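4.3 Storing the spare parts and the service key

The Fuvel 973 water softener ships with a service key, a set of spare O-rings and a strip of hardness test papers. Keep these items together and dry. Test papers exposed to damp air give false low readings.

1. Close the bypass valve before removing any part from the valve head.
2. Wipe the service key with a dry cloth. Do not oil it.
3. Place the O-rings and test papers in a zip pouch, press out the air and close the zipper along its full length.
4. Store the pouch indoors, away from the brine tank.

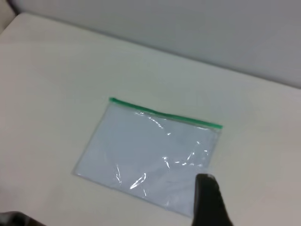

R. Agudelo

NOTE: O-rings are supplied with a thin coat of silicone grease. If the grease has dried out, apply a new coat before fitting. Petroleum jelly will swell the rings and must not be used.

4.4 Setting the hardness value

1. Draw a cup of untreated water from the tap upstream of the softener.
2. Dip one test paper for 2 seconds and compare it with the color chart inside the back cover.
3. Press and hold SET until the hardness value flashes.
4. Use the arrow keys to enter the value from the chart. The factory setting is 12 grains per gallon.
5. Press SET again. The display returns to the time of day.

If no key is pressed for three minutes, the controller discards the change and keeps the previous value.

CAUTION: Do not start a manual regeneration while the bypass valve is closed. The brine cycle will not draw, and the controller will show a flow fault.

Units fitted with the Praredum drain adapter need one further step. Check that the adapter collar is hand-tight before opening the bypass valve. See section 5.1 for drain line routing.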